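Workshop notebook, November
Equipment plan for next year, first pass

Started 8:40, coffee machine down again. Roxana Flores wants a number for the equipment line before the end of the month, so I'm putting down what I have, including the parts I'm not sure of.

The line is 4,000 for everything that touches the grippers: bodies, fingers, spares, cables, storage. Cameras come out of it too this time, which they didn't last year. The arm is on a separate budget and stays out of this entry.

What we need, in the order I would buy it.

A second matched pair of hand-held grippers. We have one pair that works and one odd unit, the old Puma, that we keep for parts. When one half of the good pair goes down, two-handed work stops, and the cloth tasks are all two-handed. We lost most of a week in the spring to a sticking trigger. The quote from Carkberg is 2,890 for the pair with housings, triggers and one set of fingers each. Cameras are in that price, mounting hardware is not. Asked them to put the mounting hardware on the quote so I don't find it on the invoice.

Oltico is cheaper on paper but sells the units singly, with the fingers extra. By the time two units are kitted out the same way, the gap is small, and their lead time is twice as long. Their fingers also don't fit our bodies. I tried one from the sample box and the slot is a hair too narrow. Filing it down works, but I don't want to file every spare.

Fingers. These are the consumable. I had us down for one set per quarter and that was low. The tips lose their grip on thin cloth well before anything looks worn, and then people squeeze harder and the trigger suffers. New plan is 8 sets for the year, bought in one order. Printing our own is still possible. Abelardo Huamán has the files open and thinks the slot in the upper part can be made a little shorter without losing the flex. Wait for his test parts before ordering all 8. If they hold up, buy half and print half.

Garments and bedding are what the tips have to be good for. Two-gripper holds on a t-shirt are the case I'm pricing against, one unit low on the hem and the other up at the shoulder, fabric pulled taut between them.

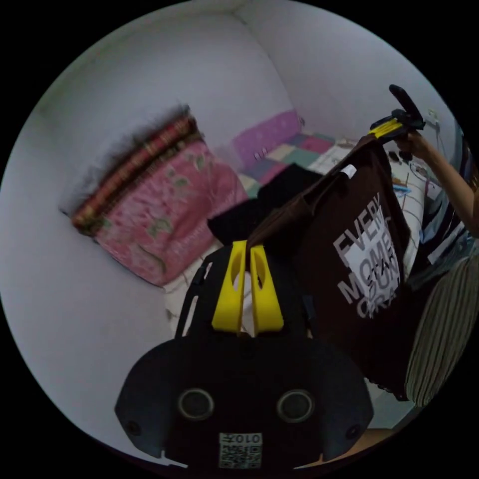 Roxana Flores wrote back on the draft that she would sooner see the money go into fingers and repairs first, with the second pair pushed to the next budget, and she asked what a full trigger rebuild costs against a new unit. She also wants to know if the Puma can be brought back to working order as a stopgap.

Fair questions. Answers as far as I have them:

Trigger rebuild: parts are cheap, labor is ours, half a day each if the spring comes out clean. The trouble is the wait for parts, which was the whole problem last time. Holding two trigger kits on the shelf would fix most of it. Adding those to the list whichever way the pair goes.

Puma: no. The body is fine but the lens mount is a different height, so anything recorded with it would have to be kept apart from the rest. I would call it good for training new people on the hand motion and nothing more.

Pushing the pair to the next budget: possible. The risk is one more breakdown like the spring one. I can live with it if the trigger kits are here by January. Carkberg holds the quote for 60 days, so there is some room, but they wouldn't commit to the same price after that.

Rest of the list:

Mounting hardware and cables, 500 set aside. This is a guess from last year's receipts, and last year's receipts are not complete. The short cables go first, always at the connector. Buy the ones with the angled plug.

Labels. We print the code labels in house and the roll is nearly out. Cheap, goes under office supplies if Roxana agrees. Ask for the matte stock, the glossy one gave us bad reads under the ceiling lights.

Cases. The foam in the current case is cut for one pair only. If we buy the second pair, we need a second case. Riltdale has one in the right outside size with blank foam. No price yet, left a message.

Cloth. More t-shirts in dark colors, a few with big print on the front, plus blankets and a quilt or two. Secondhand is fine and better than new, as new cotton is stiff until it has been through the wash a few times. Not from this line, I checked. It goes under materials.

Where it stands at 11:15: pair at 2,890 plus 500 for mounting and cables is 3,390. That leaves 610 for fingers, trigger kits and a case. Fingers at the catalog price take most of it and the case won't fit. With half of the fingers printed it might, depending on Riltdale. Without the pair there is money for everything else on the list and a fair amount unspent, which I'd want carried over in writing, seeing how the last carryover went.

To do
Call Carkberg about the mounting hardware and get the trigger kit part number.
Get a case price from Riltdale.
Send the Oltico sample box back, return label is in the lid.
Abelardo: four test fingers in the yellow material, same hardness as the current ones, marked so we can tell them apart after a week of use.
Two versions of the budget sheet for Roxana, with and without the pair.

Added 4:30. Riltdale called back. Case is in stock, they will email the price. Foam cutting is extra and they want a drawing. I can trace the current insert, it's close enough apart from the trigger side, where it needs more clearance.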